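Haltodstead Community Football Club
Progress report on the youth and girls' program
December 1, 2025

We have had a cracking fall and it is a pleasure to write this one up. When we sent the last report the girls' section was one squad and a waiting list. It is now 3 squads, all playing in the Furkirik League, and 52 girls are registered and training every week. Most of them had never kicked a ball for a team before this year!

The under-12s are the big story. They lost their opening two games heavily, then went through November unbeaten and sit second in the table over the winter break. The under-14s are mid-table and scoring plenty (letting in plenty too, but the coaches are working on it). The under-10s play without a table, so all we can report is that turnout has been excellent, even on the wettest mornings.

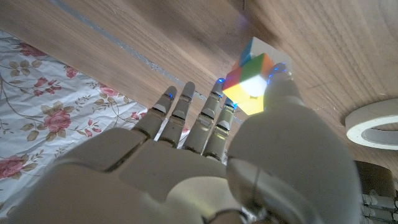 Coaching is in better shape than it has ever been. Four parents finished the entry-level course in the fall and two more have signed up for the spring one. Every squad now has two qualified adults at each session, which was a condition of your grant and something we had been struggling to meet. Goalkeepers get their own half hour on Thursdays, and that has made a real difference to the under-14s.

The Fulatine Cup in November was our first try at running a tournament. Eight clubs came, the food stall sold out before the semifinals, and 300 people watched the final under the lights. We lost it on penalties to Woo Rovers after a 2-2 draw, and the noise when our second goal went in could be heard across the valley. All eight clubs have asked to come back.
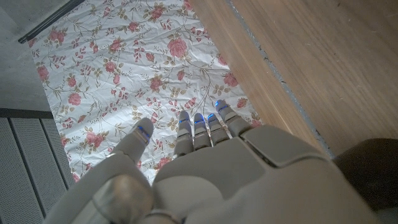 A robotic hand over a rose-print sheet.

On money, the tournament cleared $3,000 after referees, trophies and field hire. We have put all of it toward portable goals, to be ordered in the new year. Your own grant is being spent to plan. Kit is paid for, winter hall hire is paid up to the end of February, and the travel fund has been used for every away game so far.
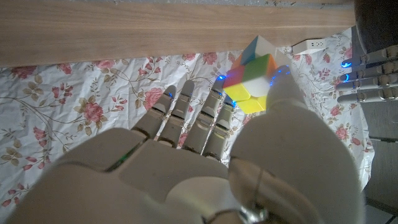 Green indicator light on the back of the hand.

Two things are behind schedule. The drainage work on the lower field has slipped to the spring, and we lost three home games to standing water. We also have no under-16 squad yet, though there are enough players for small-sided games and we would love to enter a full team next season.
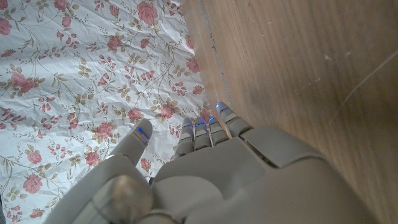

Between now and the next report we will finish the indoor block, hold open trials for the under-16s and confirm a date for the second Fulatine Cup. The under-12s restart at home to the league leaders, with kickoff at 10:30, and you would be very welcome on the touchline.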